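Skavalar House Play Kitchen Group
Minutes of the March meeting, held in the downstairs room

Present: Puspita Kusuma (chair), Delroy, Annika, Joan, Mr. Feeney, and Tess taking the minutes. Apologies from Bart, who sent a list.

Meeting opened at 7:20 p.m., or as soon as enough adult-sized chairs had been found. Two members elected to stay on the small ones and were heard to regret it by item 3.

1. Minutes of the last meeting

Agreed, with one correction. Mr. Feeney did not "refuse" to wash the felt pancakes. He "asked what washing would do to them." The question remains open, as do the pancakes, along one seam.

2. Stock

Annika has been through every bin. We own 123 pieces of toy food, up from last year, mostly on account of the Karaki set that came in with the spring donations. She reports that we are strong in vegetables and weak in anything a child would choose to serve. There are 11 eggs. Joan asked whether there had once been a dozen. There had.

Bart's list proposes retiring the cracked corn cob, both halves of the sandwich that no longer meet, and "whatever the brown one is." Agreed on the first two. The brown one was passed around the table. Delroy thought meatball, Joan thought potato, and it was kept on the grounds that it can be either.

3. Table settings

Most of the evening went here. Puspita reminded everyone that the table corner opens with places already laid, so that families walking in see a meal about to happen and sit down to it. At present each helper lays it differently, and on one morning last month it was laid with four plates and no food at all, which Joan described as "a bit bleak."

Proposed: a standard setting, to be put out on the black cloth before opening. One woven placemat, one plate, cutlery, and something bright on or near the plate. Delroy wished it recorded that the mats do not need to be squared up to the table, as they will not be square for longer than a minute. Joan wished it recorded that they should at least start out that way. Both are hereby recorded.

There was some feeling about the cream mats. Mr. Feeney holds that cream is no color for anything going near children. Puspita pointed out that the food is also made of wood, plastic and felt and has yet to leave a stain, and that the danger comes from the snack table, six feet away and stocked with real raspberries. Moving the snack table was put on the agenda for next time, where it has been before.

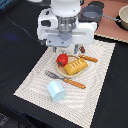

Does the tomato have to go on the plate?

It can go anywhere on the mat, so long as each setting has one piece of food with some color to it. The tomato is simply the one most children reach for first, so it makes sense to have it out. If it has already gone missing, use a carrot.

The standard setting was put to the vote and carried, four to one, with Mr. Feeney abstaining on the matter of cream and voting against on everything else -- the chair ruled that he could have one or the other, and he took the vote against.

4. Cutlery

Forks are going home in pockets. Nothing accusing was said about anyone's grandchildren. Annika suggested a basket by the door with a friendly sign. Tess will write the sign. Several drafts were offered from the floor, and the friendly one will be used.

5. Money

We have $80 left until summer. Quotes were read out as follows: a replacement set of plates from Fuvommont would take all of it, while the Basis plates come to $20 and are, in Joan's words, "plates." Agreed to buy the Basis plates. The remainder to be held back for eggs and emergencies, in that order.

6. Washing rota

Delroy will take the hard pieces home this month and run them through the dishwasher, top rack, in a mesh bag. Joan has the cloth and the placemats: cool wash, dried flat. The felt items were left with Puspita after a silence.

7. Any other business

Bart's list ended with the word "cupboard" and a question mark. Members present could not say which cupboard. Tess to ask him.

Mr. Feeney asked if the meeting could finish by 8:30 in the future. It was 8:50.

Actions
Annika: basket for the door, retire corn and sandwich
Tess: sign, Bart, cupboard
Delroy: dishwasher
Joan: laundry, order plates
Puspita: felt

Next meeting in April, same room. Please bring a cushion.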